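Work Tables and Bench Tops: Gallery
Plisley Workshop Building, Ground Floor
Last updated: November 30, 2021

The Plisley Workshop Building provides shared table space to member groups and to the public. This page presents the work surfaces on the ground floor and explains how they are furnished, maintained and reserved. It is intended for groups preparing a first reservation and for current users who wish to compare one table with another before the December schedule opens.

All tables on the ground floor were replaced under the Zollano furnishing program. The earlier steel-topped benches were durable, but they were noisy in use and showed every scratch. Users had asked for a warmer surface on which small parts would be easy to find. Light-colored wood was selected for the entire floor, and the tops were supplied and fitted by Bianchini. Each top is rated for an evenly spread load of 300 pounds.

Wood does require regular care. The tops are oiled twice a year and sanded when needed. Spills should be wiped up promptly with a dry cloth, and solvents should be used only in the ventilated room at the end of the hall. Marks that remain after cleaning should be reported to the front desk. Users are not charged for ordinary wear — a table that is used will show it.

Small items may stay on the tabletop during a session. Lidded boxes are available from the supply shelf for screws, caps and similar parts, and groups may bring their own. At the end of a reservation, the surface should be left clear for the next group.

The pictures below show tabletops in use.

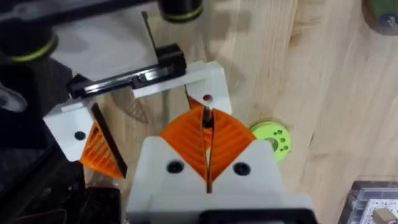 White 3D-printed parts and ribbed orange fingers on the light pine top. The long grain of the wood runs diagonally through the view. 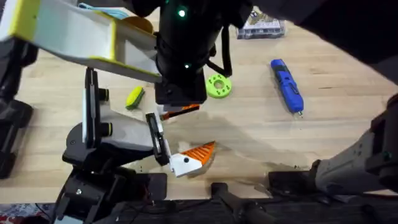
Small items spread out on the butcher-block surface around two robot arms, among them a lime-green ring-shaped disc and a blue handheld tool. A clear plastic storage box holds smaller pieces.

Tables may be reserved for a half day or a full day. Requests are made through the Flurkel reservation system, which shows open times for the current month and the month that follows. Groups may arrive up to 30 minutes before the start of a reservation to unload. Equipment that will remain overnight must be listed on the request, and the front desk will confirm whether the space can be held.

The ground floor covers 700 square feet, not including the hall and the ventilated room. Power outlets are located along both long walls. Extension cords may be borrowed but should not cross the main walkway.

Questions about table care, including requests for sanding or oiling ahead of the regular schedule, may be directed to the front desk at extension 468.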